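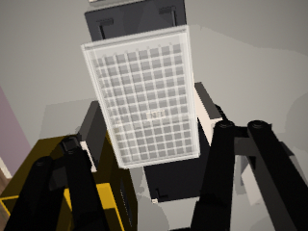 You're mad if you think softer wheels are slower on that path, one reader wrote under my first draft, and go and ride it in October when the chip seal is cold, then come back and tell me I'm wrong. Fair enough! I can't ride it in October before a report due in August, but the comment did make me change the second half of this project, so thank you, whoever you are.

Wheel hardness and rolling distance on rough ground
Final report, August 23, 2023

I skate to campus from the Sumano side of town, and the last stretch is the worst bit of path I've ever stood on. It rattles your teeth. So when we had to pick a topic for the sports equipment unit I picked that, and my supervisor was nice enough to let me get away with it.

My question was pretty simple: if I roll down the same slope on hard wheels and then on soft ones, which goes further, and does the answer flip when the ground is rough?

What I used

One board, same trucks, same bearings the whole way through (I swapped them between wheels every time, which is a horrible job and my thumbs still hate me). The hard wheels were Fang 99s and the soft ones were Kekus 78s, both 54 mm. The smooth surface was the new concrete at the Titus Street skatepark, and the rough one was my path. I had a long tape, chalk, a jam jar of spare nuts and a spreadsheet.

I started from a chalk line, crouched, no push, and rolled until the board stopped by itself. If I put a foot down or wobbled off line, that run got binned. I ended up with 19 good runs on each set of wheels on each surface, and a sore back from crouching.

What happened

On the concrete the hard wheels went further. Everyone at the park told me they would, so no prizes there. The gap was smaller than I'd guessed, and a couple of my best soft runs beat my worst hard ones.

On the path the soft wheels won, and it wasn't close. The hard ones chattered and lost speed in the first few metres, and twice a pebble stopped me dead and I kept going without the board. So I owe my commenter half an apology, or they owe me half of one. We might be on the same side.

Things I'd do differently

Wind. I had no wind meter and just waited for it to feel calm, and my marker is going to have opinions about that. I'd also wear the same shoes and backpack every day, and I'd weigh myself, given that a rider's weight squashes a soft wheel more than a hard one.

The wheels were all brand new too. I wanted to put 2,000 push strokes on each set and then test again, but I got as far as 859 on the soft ones before it rained for six days and I ran out of semester. The worn wheels are in my cupboard if next year's group wants them. Bring your own bearings!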